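Palma two-finger gripper by Drestow

Bench trial unit and full kit

If you've been reading our comparison pages for a while, you'll know we like to live with a gripper for a good stretch before we put it up for sale, and the Palma has had a longer stay on the table than most. Shahla Ghorbani ran the first round of trials in September, and Marwan Sabbagh picked it up after her with the newer fingers fitted, so what you're reading comes from two people who don't always agree (they do on this one, mostly!).

The Palma is a two-finger electric gripper in matte black, made for small arms that work over a table. It opens to 100 mm, and you can set the grip force anywhere from 20 to 100 N in the controller menu. The fingers taper toward the tips, and that's really the reason to look at it. Blunt fingers do a lovely job on boxes and bottles and then get stuck the moment you ask for something low and thin, like a jar lid or a saucer. With the Palma you can come down at a slant, get one tip against a rim and close gently from there.

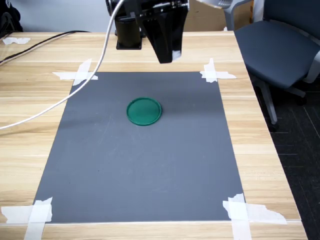
Shallow round things are still the hardest part of our standard set, and we'd rather say so up front. Shahla's advice is to go for the raised rim and leave the flat middle alone, and to start at the lowest force setting and work upward. Marwan likes to slow the last bit of the descent right down, because tapered tips reach the table sooner than you expect if you've just swapped over from a shorter gripper. Measure your tool length again after fitting. Please do!

How it compares with the Bralis

The Bralis is the other gripper people ask us about, usually in the same email. It's the stronger of the two and opens wider, and for heavy, square-sided parts we'd still send you that way. It's also bulkier around the wrist, so it blocks more of the view from an overhead camera. For mixed household objects, small parts and teaching work, we reach for the Palma first.

Setting up your own trial

A dark matte mat makes life easier for most cameras, and plain masking tape at the corners holds it well enough. Leave plenty of slack in the cables and run the arm through its full reach at low speed before you put anything down to pick up.

In the kit
Palma gripper with tapered fingers
One spare pair of fingers
Flange adapter and screws
400 mm controller lead
Printed setup guide

Works with: Prostico controllers, current and previous series. For other controllers, send us the model number and we'll check before you order.

Trial loans: available to schools and workshops. Next batch goes out 3rd July.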